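Last updated: November

Open day at Gralwood

I'd been meaning to get over to Gralwood for ages, and the open day finally gave me an excuse! The greenhouse stand was my favourite by miles (I went back to it after lunch). A few of my pictures are below.

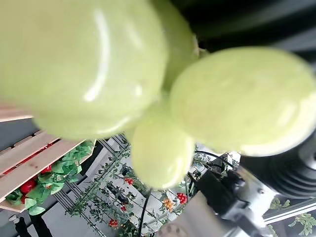
Grapes, very close up, with strawberries and tomatoes further back.
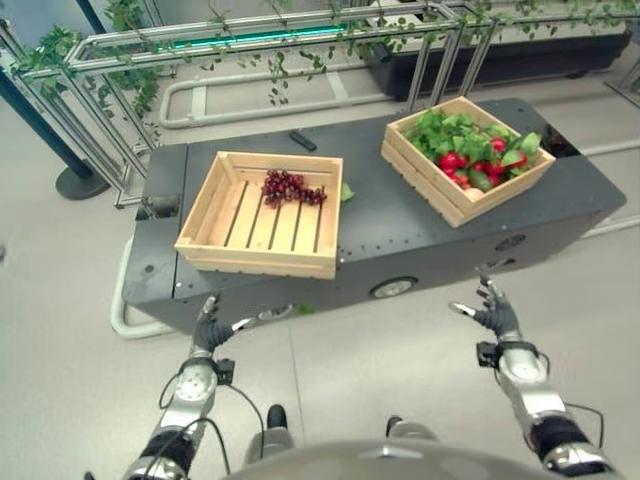

Red grapes in one crate, greens and a cucumber in the other.

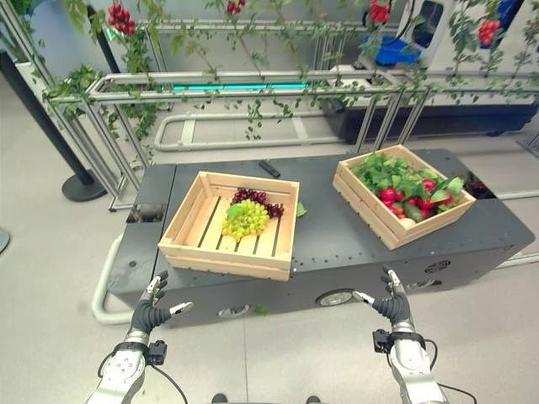
I got talking to a couple from Lerneven who'd come over on the early bus, and we all ended up in the queue for tea. They reckon the spring one is bigger, with 400 places, so I've put my name down. Parking was a pain though, get there before ten if you're driving.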